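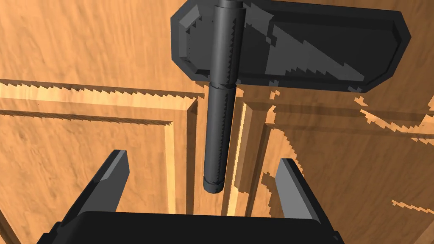

Kernadness door-task pack, reviewed after three months of use

Rating: 3 out of 5

We bought the Kernadness pack in August to train and test a two-armed mobile robot on household doors before letting the real one near anybody's bathroom. It is a set of simulated rooms with working hinges, levers and latches, and it runs on top of the Ganance simulator. Our control software is from Imai. I am reviewing the pack only, though some of what follows touches all of them.

Setup was easy. The installer found our existing Ganance folder, and the first room loaded without any editing. Hinges have their own friction and travel limits, which you can change in a text file. Door styles vary enough to be useful. Shadows come out jagged at close range on default settings, and turning up the shadow quality slowed our machine more than I wanted.
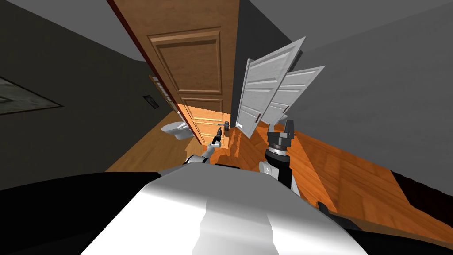
Now the fault. When a gripper stays in contact with a door as it reaches the end of its travel, the hinge limit sometimes gives way. The door keeps turning a few degrees past its stop, the contact force reading drops to zero, and the arm goes on pushing because it believes nothing is there. On a real door that would be a split frame or a bent hinge, and possibly somebody's fingers.

We ran 1073 door openings to find out how often it happened. The limit failed in 169 of them. Every failure was on a door set heavier than the default, and slow pushes were worse than fast ones. The log shows no warning. We only caught it when a run marked as a success ended with a door angle that the room file does not allow.

The safety side bothers me more than the bug. Our force cutoff is supposed to stop the arm when it meets too much resistance. With the reading at zero it never tripped, so a policy trained on these rooms can learn that leaning on a door is free.

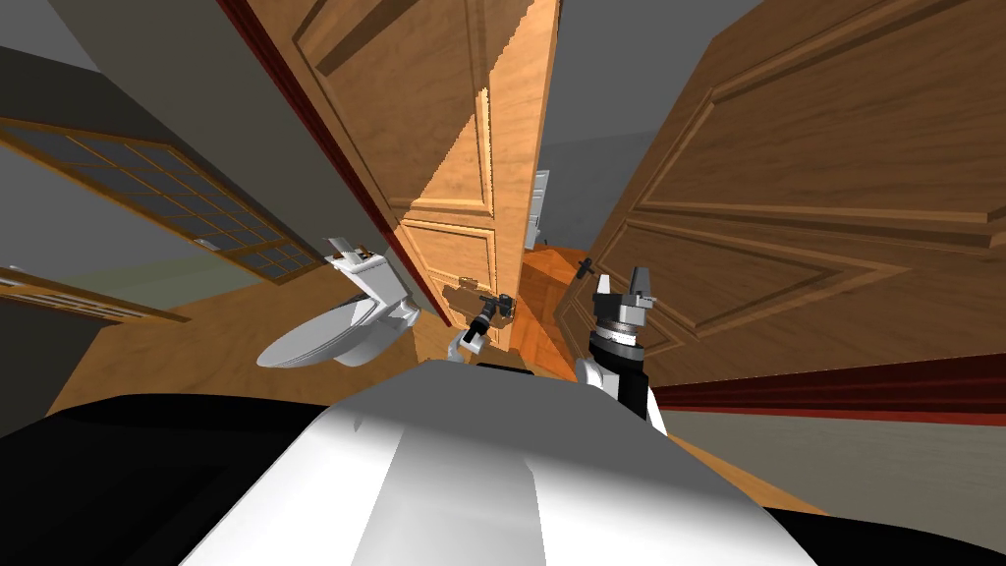
I reported it to Kernadness with 9 logs attached. Support answered in 6 days and suggested a smaller physics step. That helped - failures became rare on the lighter doors - but it did not cure the heavy ones, and runs took longer. Cloltorlow, the reseller, offered a partial refund, and I turned it down as we still use the pack for reaching and grasping.

If you already own it, check the final hinge angle after each run and throw out anything past the limit. Keep a separate position limit on the arm too. I would not use the force numbers from this version to sign off on hardware.

Version 2 is listed as coming, with no date given. I will change the rating if the hinge limits hold.

Posted 28 Nov 2022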